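Sandcombe Cottage: Guest FAQ

Last updated 14th February. Read this before you email us, most of it is in here.

What time is check-in?

From 4 in the afternoon. Check-out is 10 in the morning. Cleaners come right after so please no lingering over coffee.

Can we get in early?

Sometimes. Ask the day before. Not in August, don't even ask in August, it's back to back.

Where is the key?

Lockbox, left of the side door. Code comes by text the morning you arrive. No text by noon, call. Spin the dials after you close it or it stays open.

How many does it sleep?

8. Two doubles upstairs, one double down, one twin room at the back. There's a travel crib in the hall closet, bring your own sheets for it.

Is the kitchen stocked?

Pans, plates, knives, a decent can opener, coffee maker (the drip kind, filters are size 4). Salt, pepper, oil. Dish soap and 2 dishwasher tablets to get you going. Anything else, buy at Pandar on the main road, open til 9.
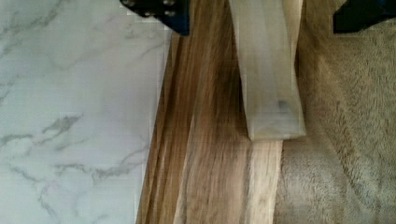

Delorme

Can we put hot pans on the counters?

No. Use the trivets. Same goes for hair straighteners, curling irons, candles. Wipe up wine and beet juice right away please.

Is there a dishwasher?

Yes. Rinse first, it's old. If it beeps and won't start the door isn't shut, lean on it.

Is there wifi?

Yes, name and password on the card by the phone. Fine for email and TV. Video calls OK downstairs, patchy in the twin room. If it drops, unplug the box, wait a minute, plug back in. Fixes it nearly every time.

Cell signal?

Poor indoors. Better at the top of the yard by the bench. Wifi calling works, turn it on before you come.

Do you take dogs?

Up to 2, well behaved. Off the beds and the couch. $100 charge if we have to get the upholstery people back, and yes we have had to. Outdoor tap by the gate for sandy paws. Bring towels of your own, not the white ones!

Cats?

Sorry no.

Where do we park?

Two cars on the gravel, nose in. Third car goes on the street past the mailbox. Don't block the nieghbor's gate, he has a boat trailer and leaves early.

Which heater do we use?

The thermostat in the hall runs everything downstairs. Upstairs is the wall units. Remote is velcroed next to each one, put it back. Leave the hall set at 60 when you go out in winter so the pipes behave.

Can we use the woodstove?

Yes, October thru April. First basket of logs is on us. After that Suno delivers, number on the fridge, order by noon for same day. Nothing but dry wood in it. No driftwood, the salt wrecks the stove. Ashes in the metal bucket, never the trash.

Is there hot water for everyone?

Tank is good for 3 showers in a row, then wait half an hour. Don't run the washer at the same time.

Where are the corkscrew, batteries, matches etc?

Kitchen drawers, have a look. Matches are up high on purpose. Spare bulbs in the hall closet with the vacuum. 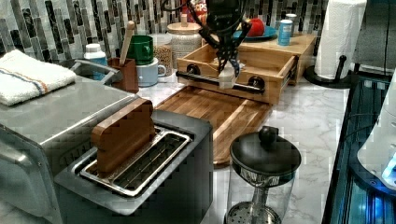
Put things back where you found them. We lose an hour every changeover hunting for the bottle opener.

What do we do with leftover food?

Take it with you or leave it if it's sealed and in date. Opened stuff in the trash please. Fridge empty when you go.

When is trash day?

It's on the sheet inside the side door, changes with holidays. Bins out the night before, lids down, there are raccoons. Recycling is the blue one. Glass goes to the drop-off behind Pandar.

How far is the beach?

9 minutes on foot, down the lane and over the stile. Steep coming back. The lower steps are slippery, take them slow. No lifeguards. Check the tide table in the hall before you go round the point, you can get stuck there.

Can we bring bikes or boards?

Sure. Shed key is on the hook. Hose the boards off outside.

Can we have a party?

No. Extra guests for dinner is fine, tell us first. Quiet outside after 10.

Is there a smoke alarm, first aid kit?

Alarms on both floors and the landing. Kit under the bathroom sink. Extinguisher by the side door. If an alarm chirps its the battery, call us, don't take it down.

Something broke, what now?

Just say. Glasses and plates, don't worry. Bigger stuff, text a note and we'll sort it out. We'd much rather hear from you than from the next guests.

How do refunds work?

Full refund up to 30 days before. Half up to 14. After that only if we rebook the dates, and we do try.

Do you have weekly discounts?

Off season yes, ask. Summer is full weeks only.

I left something behind

Tell us within the week. We mail chargers and stuffed animals, you pay postage. Food and shampoo gets tossed.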